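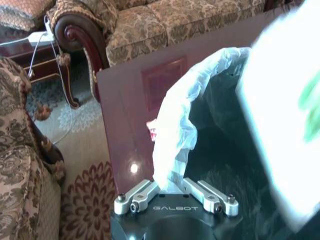 A gripper marked GALBOT holding a plastic bag beside the coffee table

Cinden is the name given by the hotel operator Ovmont to automated housekeeping in the guest lounges of Lanley House, a residential hotel in Reddy. It covers the clearing of tables and the handling of small trash bins. Folding, ironing and conversation with long-term guests remain manual.

Background

Lanley House has 612 beds and a style of furniture that predates any thought of robots. Its lounges are fitted with fringed armchairs, damask sofas and glossy coffee tables, which guests have long treated as a place to leave drinks they no longer want. Before Cinden, each lounge was cleared twice per shift by whichever housekeeper was nearest, a rule that led many housekeepers to be somewhere else.

The system was introduced in October. Management described it as a colleague. The staff handbook lists it under equipment, between the floor polisher and the luggage carts.

Operation

A lounge round consists of picking up bottles and cans, dropping them into a lined bin, and dealing with the bag. Two arms are used, so that one can hold the bin near the table while the other is free for the trash. Most housekeepers do this with one hand and a hip, a method the manual does not cover. Thin plastic bags are considered the hardest item on the list, as they are for everyone else.
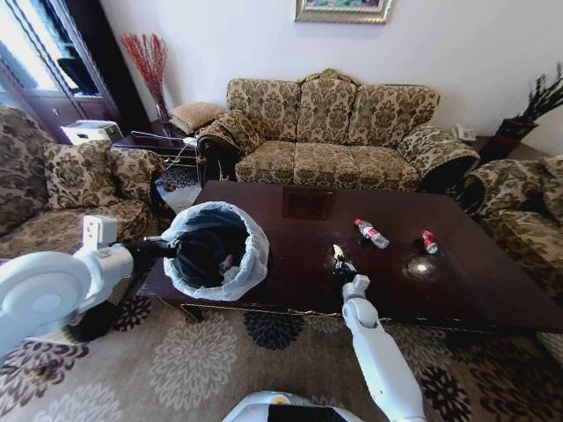 Effect on staff

No housekeeping positions were cut, but several changed shape. The job of lounge attendant was replaced by that of round supervisor, who does less bending and a good deal more standing in doorways. Supervisors file a short report after every round. By 12/06/2024 they had filed 2207 of them, and a half-time clerk had been hired to read them.

Complaints of sore backs fell. Complaints about the report form rose, and the form was shortened, then lengthened again. Pay for supervisors is slightly higher than for attendants, with fewer tips.

Reception

Guests were asked for their views by questionnaire, and around 500 answered. The commonest request was for better coffee. Some long-term residents now put their cans in the bin themselves, out of what one comment card called "manners toward the machine," a courtesy the attendants do not recall receiving.

See also

Lanley House
Ovmont staff handbook
Luggage cart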